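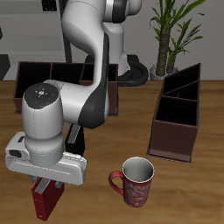
Sirnberg FX notes – daily closes and desk comments

README, second go. First one was a mess, sorry. Read this before you load anything.

What's in it

Daily closing rates for the euro against the dollar, the pound and the yen, plus the short comment the desk wrote each evening. 919 rows, one per trading day. Bank holidays left out, not filled in. Where London was shut and New York open we kept the day, see holidays.txt.

Comments are in English. 476 of the rows have one. The rest are blank becuase nobody wrote anything that evening, so blank means blank, not "quiet market".

Files

closes.csv – the rates
comments.csv – text, joins to closes on day_id
holidays.txt – list of days dropped, and the odd ones kept
changes.txt – what moved since the last version

Columns in closes.csv

day_id – whole number, runs in order, no meaning beyond that
eurusd, eurgbp, eurjpy – price at 5pm New York
hi, lo – eurusd only, day's range
src – J or V, see next bit
flag – 1 if the figure was corrected by hand

Sources

J is the Juseo feed, V is Vītola. Juseo is used wherever it exists. Vītola fills the gaps. The two don't cut the day at quite the same moment, so on a jumpy evening (rate decision, jobs figures) the close can differ by a few pips. Don't work out one-day returns across a J to V switch without looking at it first. Filter on src if unsure.

Yen is quoted to two places from V and three from J. Not padded. Yes it's annoying.

Comments

Written by whoever was last out. Style varies a lot. Some are one line ("dollar bid, nothing behind it"), some go on a bit. Cut at 200 characters in the old system, so a fair few stop in mid word. Can't be got back. Clients' names and deal sizes taken out and replaced with XX.

Tone label: up, down, flat, for the euro. Put on by hand by 2 readers working apart. Where they didn't agree the label is "split" – leave those in or drop them, but say which you did.
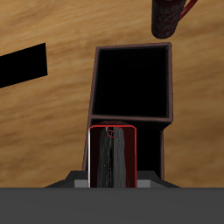

Helju Krūmiņa: the tone label follows what the writer thought, and plenty of evenings the writer was grumpy about a day when the euro closed higher. Please don't score it against the close and then call it an error rate. I'd also drop the Friday comments if you're testing anything about the next day, half of them are really about the week.

Fair point, both now in changes.txt. Friday rows can be picked out with the weekday column in comments.csv (mon to fri, lower case).

Known problems

– February has a run of V rows, Juseo feed was down. Ranges for those days are narrower than they should be, treat hi and lo with care.
– Accents in the comments came through wrong in the first version. Fixed, but re-download if yours shows question marks.
– A few comments mention rates from earlier in the day that don't match the close. Thats normal.
– No volumes. Don't ask.

Use

Fine for teaching, research, trying out a text model on market chat. Not fit for trading, not advice, prices not checked against anything official. Keep the Sirnberg name on it if you pass it on. For paid use ask at Clorncombe first, they hold the rights to the comments.

Still to do

Sterling comments, at the moment they're mixed in with the euro ones. Split out the ones written before the New York close. Proper list of the short forms the desk uses (cable, fig, offered, given etc).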